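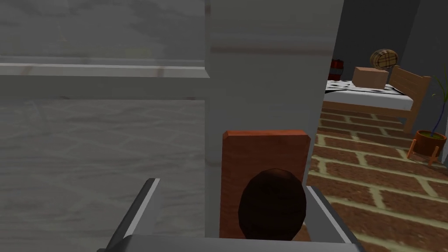 The practice house in the simulator, seen from the gripper. Bed at the back, brick floor on the right.

Workshop and Kitchen Tips from the Terkudville Robot Club

Tidying up, as learned by people teaching a machine to do it

Posted 16 May 2026 by Ayten Karaca

Our club has spent the school year trying to get a simulated arm to put a simulated house in order. The arm is getting better. So, to the surprise of several parents, are the members. What follows is a collection of tips from both sides of the screen, in the order I found them in my notebook.

Clear the approach before you reach. Our arm once made 37 attempts at the same egg-shaped object and met the wall on most of them. Look at how you get a casserole dish out of a low cupboard and you may recognise the technique. Move whatever is in the way first, even if it means putting down your tea.

Don't park small things in front of tall things. A dark round lump sitting against an upright wooden block is a perfectly good pair of objects to a person and one puzzling object to a beginner's program. The same goes for the spice shelf. Short jars in front are fine if you can still read the ones behind. Ours at home can't be read, and we own three cumins.

A bed is not a shelf. The bed in the practice house has a cardboard box on it with a plaid basket on top of the box, and a red canister up at the other end. I set this to the juniors as a planning exercise: what do you shift first? Basket, then box, said almost all of them, and went home to bedrooms where the answer would take longer. If a thing has been on your bed for more than one night, it needs a place of its own.

Tipped baskets roll. Before you carry one, see which way the round side faces.

Pots in stands: lift the pot, then move the stand. Lift the two together by the rim and you will be sweeping up compost. We have a splayed-leg stand in the model, much like the one in my hall, and the arm has been forbidden to touch it until August.

Grip width. Open wider than you think, close slower than you want. This went up on the club whiteboard for the Fabbri team and now applies to glassware, light bulbs and the good teapot.

Label the run, label the jar. We number every attempt. Run 1,005 was a clean pick. Run 1,007 was the same program with one line changed, and it threw the block at the ceiling. Without the numbers we would have spent the evening arguing about which was which. Masking tape and a marker will do the same for your freezer, where at present there is a brown tub that might be gravy.

Twenty minutes, then stop. Sessions are cut into blocks of 20 minutes with a break after each. It works for cleaning the oven as well, although the break does tend to grow.

Blankets with a busy pattern hide things. Black and white blotches are the worst for this, as both the Wimlow team's object finder and my reading glasses will confirm. Spread the blanket flat and run a hand over it before you sit down.

Save before you tidy. Members should copy their folder before clearing it out. At home, take a picture of the back of the television before you pull the leads.

The Fokell entry form is in the tray by the door, under the biscuits. Please bring your own mug, and take it home again.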